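3장. 무대 음향 설치와 사운드체크

이 장은 플랄몬트(Flalmont) 하우스 음향 시스템을 공연 당일에 켜고, 연결하고, 무사히 끄는 방법을 다룹니다. 조명은 4장, 맥주 냉장고는 부록을 보십시오. 지난 1월 개정판에서 부록이 본문보다 많이 읽혔다는 사실은 편집부도 알고 있습니다.

최종 수정: 2019년 5월 7일
정리: 리투 니감(Ritu Nigam)

3.1 시작하기 전에

하우스 시스템은 데드스카(Dedska) 디지털 믹서, 스칼론(Skallon) 스테이지 박스, 그리고 둘을 잇는 파란 꼬리표의 네트워크 케이블로 이루어집니다. 꼬리표 없는 케이블도 꽂으면 들어갑니다. 소리는 나지 않습니다. 그 케이블은 사무실 프린터용이고, 왜 무대 옆에 있는지는 이 설명서의 범위를 벗어납니다.

준비물
- 채널 목록표(밴드가 보내준 것. 보내주지 않았다면 빈 종이와 볼펜)
- 무대용 테이프
- 손전등
- 인내심. 드러머가 둘인 밴드라면 넉넉히

주의: 전원 순서를 지키지 않으면 메인 스피커에서 큰 충격음이 납니다. 스피커에도 나쁘고, 아래층에서 저녁을 드시는 손님들에게도 나쁩니다.

3.2 전원 켜기

1. 앰프 랙의 전원이 모두 꺼져 있는지 확인합니다. 지난밤 사람들이 껐다고 말한 것과 꺼져 있는 것은 다릅니다. 눈으로 확인하십시오.
2. 무대 왼쪽 벽의 스테이지 박스 전원을 켭니다. 전면 표시등이 주황색에서 녹색으로 바뀔 때까지 기다립니다.
3. 믹서 전원을 켭니다. 화면에 로고가 뜬 뒤에도 한참 아무 일이 없습니다. 정상입니다. 이때 전원을 다시 누르면 처음부터 또 기다려야 합니다.
4. 믹서의 메인 페이더와 모니터 페이더를 모두 내립니다.
5. 앰프 랙을 위에서 아래로 하나씩 켭니다.

참고: 끌 때는 정확히 반대 순서입니다. 앰프를 먼저 끄고, 믹서와 스테이지 박스를 나중에 끕니다. 새벽에 이 문장을 기억해 내는 사람이 드물어서 랙 문 안쪽에도 붙여 두었습니다.

3.3 장면 불러오기

믹서에는 공간별 기본 장면이 저장되어 있습니다. 처음 오신 엔지니어도 여기서 출발하시면 됩니다. 물론 다들 본인이 만든 파일이 더 낫다고 하시고, 그럴 수도 있습니다. 그래도 한 번은 들어 보고 지우십시오.

1. 화면 오른쪽 위의 장면 버튼을 누릅니다.
2. 본관에서 공연하면 장면 248을 고릅니다. 뒤쪽 피커링(Pickering) 룸에서 하는 어쿠스틱 공연이면 장면 543을 고릅니다.
3. 불러오기를 누르고, 확인 창이 뜨면 내용을 읽은 다음 확인을 누릅니다.
4. 화면 위쪽에 장면 이름이 제대로 표시되는지 봅니다.

주의: 저장 버튼은 불러오기 버튼 바로 옆에 있습니다. 제조사의 결정이며 저희도 유감스럽게 생각합니다. 기본 장면을 덮어썼다면 숨기지 말고 알려 주십시오. 백업이 있습니다. 덮어쓴 사실을 다음 팀이 공연 중에 발견하는 쪽이 훨씬 비쌉니다.

참고: 피커링 룸은 천장이 낮고 저음이 구석에 고입니다. 장면 543에서 베이스가 얇게 들린다고 올리지 마십시오. 믹서 앞에서만 얇게 들립니다. 바에 앉은 사람은 이미 잔이 떨리는 것을 느끼고 있습니다.

3.4 마이크와 악기 연결

1. 채널 목록표를 스테이지 박스 옆에 붙입니다.
2. 드럼, 베이스, 기타, 건반, 보컬 순으로 연결합니다. 이 순서가 싫으면 바꾸셔도 되지만, 바꾼 순서를 표에 적으십시오. 머릿속에 적어 둔 것은 표로 치지 않습니다.
3. 건반과 어쿠스틱 기타는 DI 박스를 거칩니다. DI 박스는 무대 아래 회색 서랍에 있습니다.
4. 콘덴서 마이크를 쓰는 채널만 팬텀 전원을 켭니다. 채널을 음소거한 상태에서 켜고 끕니다.
5. 케이블은 무대 앞쪽을 가로지르지 않게 뒤로 돌리고, 통로와 만나는 곳은 테이프로 고정합니다.

주의: 리본 마이크를 직접 가져오셨다면 해당 채널의 팬텀 전원을 반드시 확인하십시오. 비싼 마이크일수록 조용히 고장 납니다.

참고: 마이크 스탠드 중 2개는 높이 조절 나사가 헛돕니다. 노란 테이프를 감아 두었습니다. 보컬에게 주면 첫 곡이 끝날 때쯤 보컬이 무릎을 굽히고 노래하게 됩니다. 킥드럼 쪽에 쓰십시오.

3.5 모니터 설정

밴드와 엔지니어의 사이는 대체로 여기서 결정됩니다.

1. 무대 앞의 모니터 3개에 순서대로 신호를 보내 소리가 나는지 확인합니다.
2. 보컬 마이크를 모니터에 조금씩 올립니다. 하울링이 나기 시작하면 거기서 멈추고 조금 내립니다.
3. 연주자에게 한 명씩 필요한 소리를 묻습니다. 한꺼번에 물으면 모두가 자기 소리를 더 달라고 합니다. 한 명씩 물어도 그렇지만 순서는 생깁니다.
4. 요청을 반영한 뒤 짧게 한 소절을 연주하게 합니다.
5. 누군가 손가락으로 위를 가리키면 올리고, 아래를 가리키면 내립니다. 양손을 다 쓰는 사람에게는 말로 다시 물어보십시오.

참고: 전부 다 더 크게 해 달라는 요청이 들어오면 기타 앰프부터 줄여 보십시오. 이 제안은 엔지니어가 직접 하기보다 베이시스트를 통해 전달할 때 받아들여지는 편입니다.

3.6 사운드체크

1. 드럼부터 한 채널씩 입력 게인을 맞춥니다. 미터가 가끔 노란색에 닿는 정도면 됩니다. 빨간색은 장식이 아닙니다.
2. 연주자에게 공연 때와 같은 세기로 쳐 달라고 부탁합니다. 사운드체크에서 얌전했던 드러머가 본공연에서도 얌전한 일은 없다고 보고 여유를 남기십시오.
3. 전체 밴드로 가장 큰 곡의 후렴을 한 번, 가장 조용한 곡의 도입부를 한 번 연주합니다.
4. 믹서를 떠나 홀 뒤쪽, 기둥 옆, 바 앞에 차례로 서서 들어 봅니다.
5. 결과를 새 이름으로 저장합니다. 밴드 이름만 적으십시오. '최종', '진짜최종'이 들어간 파일은 월말에 지웁니다.

주의: 빈 홀에서 완벽한 소리는 손님이 들어차면 달라집니다. 고음이 먹먹해졌다고 첫 곡부터 이퀄라이저를 크게 돌리지 말고 두 곡쯤 지켜보십시오.
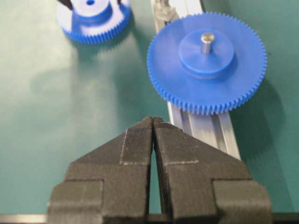
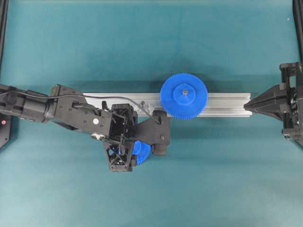

3.7 공연 중 문제 해결

한 채널만 소리가 안 날 때
음소거 버튼을 봅니다. 그다음 케이블, 그다음 마이크 스위치를 봅니다. 대부분 음소거 버튼에서 끝나므로, 무대로 뛰어 올라가기 전에 손가락부터 움직이십시오.

전체 소리가 끊길 때
파란 꼬리표 케이블이 양쪽 모두 끝까지 꽂혔는지 확인합니다. 다시 연결되면 믹서가 스스로 신호를 찾습니다. 그동안 메인 페이더는 내려 두십시오. 신호가 예고 없이 돌아옵니다.

윙 하는 잡음이 계속될 때
DI 박스의 그라운드 스위치를 바꿔 봅니다. 그래도 남으면 기타 페달 어댑터를 의심합니다. 조명 디머와 같은 콘센트에 꽂힌 페달보드는 언제나 노래를 따라 부릅니다.

믹서 화면이 멈췄을 때
소리가 나고 있다면 그대로 두십시오. 화면이 멈춰도 오디오는 계속 흐르고, 물리 페이더도 움직입니다. 곡과 곡 사이가 아니라 휴식 시간에 재시작합니다.

주의: 어떤 경우에도 앰프 랙 뒷면을 열지 마십시오. 수리는 장비 담당에게 맡기고, 증상과 시간을 랙 옆 공책에 적어 두십시오. "이상함"이라고만 적힌 줄이 벌써 여럿 있습니다. 어떻게 이상했는지도 부탁드립니다.

3.8 철수

1. 모든 페이더를 내리고 앰프, 믹서, 스테이지 박스 순으로 끕니다.
2. 마이크는 닦아서 케이스의 제자리에 넣습니다.
3. 케이블은 팔꿈치에 감지 말고 원래 꼬임을 따라 둥글게 말아 벽걸이에 겁니다.
4. 테이프 자국을 떼어 냅니다. 붙인 사람이 뗍니다.
5. 공책에 이름을 적고 무대 열쇠를 바에 반납합니다.

열쇠를 주머니에 넣은 채 귀가하셨다면 다음 날 정오 전까지 가져다주십시오. 그날 저녁 밴드가 밖에서 기다립니다.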